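Review: the Vuvent two-arm bench unit, judged on household chores

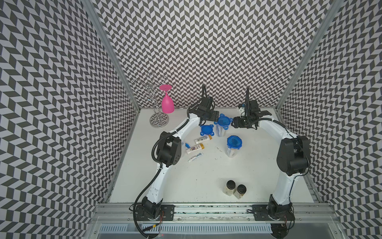 Can a two-arm machine take over the small clearing-up jobs in a kitchen or stockroom yet?

For a short list of objects placed within easy reach, at a pace slower than a person's, it can. Give it a full counter at the end of the day and it will still need someone standing by.

The Vuvent reached us in June on a loan from Hasel, the distributor. Gerardo Calimlim handled the setup and I ran the trials. We wanted to know whether the unit could do tidying work at a level a small shop would pay for, so the test jobs were ordinary ones: press a snap-lock lid onto a food container, stand up a fallen bottle, move a spice jar without tipping it, hang a plastic wine glass on a rack.

Mechanical setup is straightforward. Both arms bolt to a single front rail, and the base plates went on without shimming. Cable routing is less well thought out. The corrugated conduit has too much slack at the elbow, and on wide sweeps it dragged over the work surface. We ended up tying it back ourselves. The manual gives this half a page.

Lids were the main test. We ran 200 closing attempts on clear containers with blue four-flap lids. The unit counted 179 as complete. Its idea of complete is that the lid is seated and the flaps have been pushed; it does not check that each flap has latched. Ifeanyi Adebisi went through the same containers by hand and found 15 of the 179 with at least one flap up. For leftovers in a fridge that may be tolerable. For anything that gets carried or shipped it isn't.

Most of the outright failures began with the approach. A lid lying flat on a table gives a parallel gripper very little to hold, and the unit's usual method is to slide the lid until a tab can be pinched. On a scuffed surface this took several tries. On a smooth one the lid simply moved away.

Small bottles lying on their sides were picked up reliably but set down badly. The wrist rotates late, close to the table, and the base of the bottle often landed on its edge. Spice jars went better. Their black screw tops suit the jaw width, and with both arms available the unit could hold one jar still while shifting its neighbor. It never attempted to unscrew one. That routine is listed as planned.

The wine glass was the weakest job. Getting the foot of a glass into a curled wire arm calls for a small sideways correction at the end, and the software stops and replans where a person would just nudge. Chrome and mirrored surfaces also appeared to upset the depth estimate – we saw fewer hesitations after we laid a cloth over the rack's base.

Compared with the Barredo unit we tried at the Zollville shop, the Vuvent is quieter and recovers from a dropped object without a restart. The Barredo closes lids faster. Neither will wipe a table.

Recommended for labs and for shops with one repetitive handling job and fixed containers. Not recommended for general kitchen use. Hasel says a firmware update will add a latch check, and we will rerun the lid test when it arrives.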